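Do your choices matter? Notes for the Sunday talk, Ouali small games meet-up

Speaker: Wonmont (narrative side)

Slot is 40 minutes including questions. Skip the Voresik part if we start late.

Opening

Don't introduce the studio for more than a minute. They have the programme.

Start with the store page line everyone has written at least once: "Your choices shape the story." Ask for hands: who has put this on a page? Who has then gone and checked whether it was true? Wait. Let it be a bit uncomfortable.

My position, said early so people can argue with it: most branching in small visual novels is wasted work. I don't think players want as much of it as they say they want in surveys. I have written plenty of it myself and I'm still paying for it.

What we did on Tirkik

Tirkik was planned as a two-hour story with one ending. By the time we showed it to other people it had 5 endings and 220 choice points. I can't remember a meeting where we decided that. Each choice looked cheap on the day it went in.

Say what a choice point cost us. The writing is the small part. Then come the flags, the second version of every later line that mentions the event, the sprite that should be wearing the other coat, the proofreading, and the bug where a character thanks you for a thing you refused to do. We had that last bug in three chapters. One of them shipped.

Script at its largest: 2838 lines of dialogue. A player going straight through on a normal route saw 639 of them. Put both numbers on the slide and leave them up while talking.

Somebody will say "but that's replay value". Take it seriously, then ask how many people in the room have finished a visual novel three times. There will be some, and they'll be keen, and they post a lot. I would be careful about planning a budget on them.

(Drink some water. I always forget and lose my voice by the last section.)

What the feedback forms said, and why I don't trust them

Our testers told us they loved the choices. Nearly all the forms had it under "best thing". We were pleased for a week.

Then we watched the recordings. People were stopping for a long time at choices that changed nothing at all: what to order at the station café, whether to knock or just walk in. They went quickly through the ones we'd built whole chapters on, and they picked the kind option nearly every time. So when a tester writes "I loved the choices", I now read it as "I liked being asked". Those are different requests and one of them is much cheaper.

I should admit the weak side of this. It was one game, with testers who mostly knew us. If anyone has better evidence, I want to hear it in the bar. I've seen a lot of confident posts on this and very few that say how many players they watched.
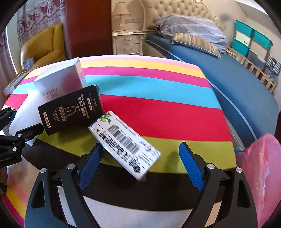

Is a choice with no lasting effect a cheat?

It depends on what the page promised. If the store text talks about a story that changes with you, then a choice that vanishes after two lines is going to annoy people, and they're right. If the page just says "a visual novel", then most players will accept a small choice as part of the conversation.

Follow that with the reply-line trick, because it's the most useful thing in the talk. The player picks an answer. The other character reacts in one or two lines written only for that answer. Then the script joins up again. No flag, no later check. It needs good writing in those two lines, and a lazy "Oh, I see." will give the whole thing away.

Then the call-back. Keep one flag out of every chapter, a small one, and bring it up much later. The café order is ours. Tirkik remembers what you ordered and it comes back in the last chapter. That was an afternoon's work, and it gets mentioned in reviews more than the fourth ending, which took us most of a spring.

Voresik section (can be cut)

Voresik was our jam game. No choices whatsoever, you just click. We expected complaints. A few came, mostly along the lines of "this is a book". Fine, it is nearly a book. Several other players wrote to ask how to get the other ending. There isn't another ending. I still don't know what to make of that and I won't pretend I do on stage.

Don't turn this into "choices are bad". Some stories are about deciding, and they need the real thing: a mystery where you can accuse the wrong person, for one. If the premise is a decision, spend the money there and be mean everywhere else.

Flow charts

Show the Tirkik chart for ten seconds, no longer. It gets a laugh and it teaches nothing. I'm suspicious of charts at talks in general - a big tangle makes the speaker look clever, and what it shows in our case is that we couldn't stop.

Better slide: one chapter before and after the cut. We took out two branches and kept the lines we liked by giving them to other scenes. Read the joined-up passage aloud. Slowly. The join is at the umbrella line, see if anyone hears it.

Things to try, if they ask for something practical

Play your own game picking the top option every time, then again picking the bottom one. Write down where you got bored.

For each choice, find the last line in the script that depends on it. If it's on the same page, take the flag out.

Read your store page after doing this. Change the page or change the game.

Likely objections

"Romance games can't work like this." Partly agree. Routes are what people pay for there. I'd still question the number of routes, and I'd ask who is drawing all of them.

"The engine makes branching easy." It makes the jump easy. Somebody still has to write what is on the other side.

"You just got tired." Fair. We did.

Leave the contact slide up, and give back the clicker.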